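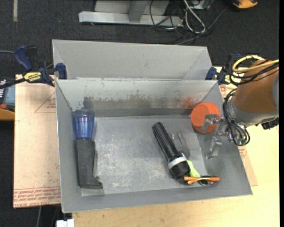
Unit 5: Storage and Returns in a Small Shop

A returned item must not go back to the shelf on the same day. First it waits in a returns bin, and one person checks it and writes the result on the card. At Aguiar they keep this waiting time very strictly.

Scuffs inside a bin are normal wear. A crack is different, and the bin must be replaced.

Exercise for Monday: a shop receives 90 returns in one week and 15 of them cannot be sold again. Calculate the percentage of loss. Please show your steps.

Comments (2)

Vitória Serrano: Do we count the items sent back to the supplier as loss?

Américo Caldeira: No, only the ones that we cannot sell.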